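Domingo 29 de diciembre, y en vez de estar tirada en el sofá comiendo restos de turrón me he pasado la mañana peleándome con los botes. Los botes, sí. Los de vitaminas, los de jarabe, los del colirio que caducó en otra era geológica, los de «esto me lo guardo por si acaso». Llevaba desde noviembre diciendo que iba a ponerle remedio al armarito del baño y hoy, con la casa en silencio y el café recién hecho, me ha dado el arrebato.

Os pongo en antecedentes. El armario del baño de esta casa es un invento diabólico: hondo, estrecho y con una sola balda que alguien colocó a la altura exacta para que no quepa nada de pie salvo los botes enanos. Los altos van tumbados, y los tumbados ruedan. Abres la puerta a las siete de la mañana buscando el cepillo y te cae en el lavabo un frasco de magnesio. Así dos años. Una se acostumbra a todo, pero el jueves pasado me cayó uno dentro de la taza del váter (cerrado, menos mal) y decidí que hasta ahí habíamos llegado.

Lo primero fue sacarlo todo. TODO. Yo soy de las que ordenan por capas, moviendo dos cositas y dándome por satisfecha, y así me luce el pelo. Esta vez vacié el armario entero en un barreño, el cajón de la mesilla en otro, y luego me acordé de la bolsa de viaje, del cesto de encima de la lavadora y de la repisa de la cocina, donde viven las cosas que se toman con el desayuno. Qué horror de montón. Había tres botes empezados de lo mismo. Había uno sin etiqueta, con unas cápsulas beis que no pienso probar. Había un protector labial pegado a una tirita, y la tirita pegada a un ticket.

Después, a mirar fechas. Esto es lo más aburrido del mundo y recomiendo ponerse música, o la radio, o a alguien que os lea las noticias en voz alta. Las fechas las imprimen en gris clarito en el culo del bote, en relieve, o en el pliegue de la etiqueta que ya has arrancado. Acabé con la linterna del móvil en la boca. Lo caducado lo metí en una bolsa para llevarlo al punto de recogida de la farmacia, que lo de tirar jarabes por el desagüe ya sabemos todos que no se hace, ¿verdad? Pues eso.

Y entonces viene la parte que me gusta, que es repartir. Había leído mil métodos (por colores, por alfabeto, por frecuencia de uso, por miembro de la familia) y al final me he quedado con uno muy tonto: lo de cada día, lo de cuando te pones mala y lo demás. Lo de cada día tiene que estar a la vista o no me lo tomo, me conozco. Las vitaminas dentro de un armario, para mí, son vitaminas que no existen. Lo de cuando te pones mala puede ir más escondido, pero junto, que a las tres de la madrugada con fiebre no está una para excursiones. Y lo demás... pues lo demás está en una caja con una etiqueta que pone «lo demás». Ya veremos.

Para lo de cada día llevaba tiempo queriendo una baldita de esas con patas que se ponen encima de la mesa y te regalan un segundo piso. Miré la Inum, que es monísima pero viene lacada y a mí el lacado se me llena de cercos en una semana. Miré también la de Bloxham, la que tiene cajoncito debajo, y casi caigo, pero el cajoncito es una trampa: en quince días estaría lleno de gomas del pelo y pilas gastadas. Al final me decidí por la Hellia, madera clara arriba y patas negras finitas de metal, muy sencilla, sin cajones ni tentaciones. Tardó en llegar lo suyo y la caja venía con una esquina hundida, pero la balda estaba perfecta.

Lo que me ha enamorado de este tipo de baldas es que los botes que no usas tanto suben arriba, agrupaditos en un lado, y abajo te queda la mesa libre para ir dejando el resto mientras decides. Porque decidir lleva su rato, ¿eh? Yo los voy dejando desperdigados por la madera, separados, para verlos bien, y los voy subiendo de uno en uno. Los grandes, al fondo. Los bajitos, delante. Si lo haces al revés te pasas la vida levantando el grande para ver qué hay detrás, y volvemos al magnesio volador.
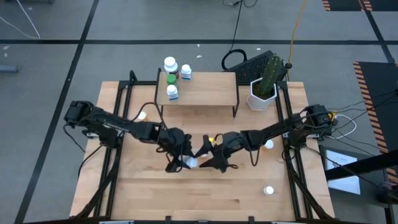
Otra cosa que he aprendido a base de equivocarme: no llenarla. Me costó horrores dejar media balda vacía. Ves el hueco y te entran ganas de poner una velita, una planta, el bol de las llaves. ¡No! El hueco es para que mañana, cuando saques un bote con los ojos medio cerrados, puedas devolverlo sin tirar los demás. Ya pondré la velita en otro sitio.

Las tapas blancas son mi otro drama. Casi todos los botes del mundo tienen la tapa blanca, y mirados desde arriba son idénticos. El de tapa verde lo encuentro siempre a la primera, bendito sea quien lo diseñó, pero los blancos son una lotería. He pensado en pegarles un gomet de color en la tapa a cada uno. Tenía un paquete de gomets Clurkdale del año de la polca, 1368 pegatinas nada menos, que compré para un calendario que duró hasta la segunda semana de enero. De momento he puesto dos, uno azul y uno amarillo, y ya se me ha olvidado qué significaba el azul.

De dinero, poca cosa. La balda y un par de cajas, y las cajas ni las necesitaba, las cogí porque estaban al lado de la caja registradora y soy débil. Lo caro de verdad habría sido cambiar el armario del baño. Pedí presupuesto en noviembre y me dijeron 700 euros con montaje, y casi me tienen que dar a mí una pastilla de las del barreño.

Me queda pendiente el cesto de encima de la lavadora, que al final lo he vuelto a poner tal cual porque ya eran las dos y tenía hambre. También tengo que comprar más colirio. Y si alguien sabe cómo se quita el pegamento de las etiquetas de los frascos sin dejarse las uñas, que me lo cuente en los comentarios, que quiero reutilizar un par para las especias y con agua caliente solo he conseguido hacer una pasta gris asquerosa.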